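# Gripper keeps letting go of flexible bags and the vendor says it's my bags

Posted in: Pick and place, faults and safety

**Ryan Oakley**

We have a two-arm cell from Prumero running pick tests at our Fosgate site. It handles boxes fine. Bottles, fine.

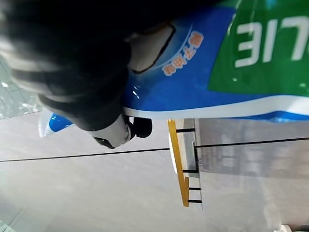 Plastic bags are where it goes wrong. The fingers close on a glossy bag, the controller reports a good grasp, the arm lifts, and somewhere between the lift and the drop point the bag slides out. The controller goes on reporting a good grasp the whole way. Out of 176 picks on soft packages last week it dropped 19, and it flagged only 2 of those as drops. The rest went into the log as successful places. I found them by comparing the log with what was in the bin.

One of the bags came down past the edge of the table and landed next to a guy's foot. It was light and he wasn't hurt, but we do run heavier stuff, and I would like to get this sorted before we run heavier stuff in bags.

What the vendor has told me so far:

- The bags are "out of profile." The profile document they sent says "flexible packaging supported." I asked what the difference was and got the same document again.
- Raise the grip force. I took it from 40 percent to 58 percent. It still drops them, and a couple of bags now have creases I don't love.
- Buy Litelance, which is their slip detection add-on. It's a paid license. They say it "addresses this class of event."

My question is whether anyone has Litelance running on bags and has seen it catch a slip, on a floor and not in a demo. I'm also open to being told it's something dumb on my end. Fingertips are the stock ones. I wiped them down and it made no difference I could measure.

---

**Efthymia Panagiotou**

I'd hold off on buying anything until you know what "good grasp" means on your controller. On the older Prumero firmware we have, it means the fingers stopped before they reached fully closed. That's the entire check. Something is in the way, so it must be holding something. It gets evaluated once, at the end of the close move, and the result just sits there until the next open command. If your bag leaves halfway through the lift, the flag has no reason to change.

You can test this in five minutes. Stop the arm, put it in manual at low speed, close on a bag, then take the bag out following your normal lockout steps (do not reach in while it's live, I don't care how slow it is). Power back up, look at the flag before you send any move. If it still says good grasp with nothing between the fingers, you have your answer. Ours did. If your controller clears flags on a restart the test won't tell you anything, and you'll have to pull the bag with a string from outside the fence. We did it that way too.

Then look at finger position during the lift. It should be in the raw log even if it isn't on the screen. When a bag slips, the fingers usually close a little further as the thick part goes by. You may find every one of your missed drops sitting in there as a small step in the position trace. We wrote a check that stops the arm if position changes by more than a set amount after the lift starts. It catches most of them. It also stops for bags where the contents shift and nothing is wrong, and the operators hate it for that, so expect some tuning.

As for force, more squeeze on a bag mostly moves the contents out of the way. You end up holding two layers of film. I would go back to 40 and slow the lift down, and try gripping lower where there's some bulk.

I have not used Litelance. I did ask them what signal it reads that the base controller can't, and the reply was a brochure. Maybe it's good! I'd want a trial on my own bags with the drop count written into the terms.

And separate from all of that, a dropped item should not be able to reach anybody's foot. No software fixes that part. Move the fence or put a lip on the table, and report the one that fell even though he was okay.

---

**Lightfoot**

had the same thing, we swapped to suction and it went away. well the bags with wrinkles are still bad but different bad. grippers are not great for bags imo

---

**Ryan Oakley**

Tried the string test. Flag stayed on good grasp with the gripper empty, and it stayed that way through a full lift and place. So the success number on the dashboard has been meaningless for bags since install, and I have been putting it in reports.

Pulled the position traces too. Most of the missed drops show the little step you describe. A few show nothing at all, just flat, and I don't have an explanation for those. Could be the logging rate is too slow to see it.

Went back to 40 and cut the lift speed. Too early to say, and I'm not going to call it fixed off one afternoon. There's a lip going on the table edge, and bags are off the schedule until it's on. The foot incident is written up.

Lightfoot, thanks, but suction would mean a new tool and a new risk assessment, and I'd want to hear more about "different bad" first.

I've asked Prumero for a Litelance trial with a drop count in the terms. They want a call to discuss it. Leaving this open.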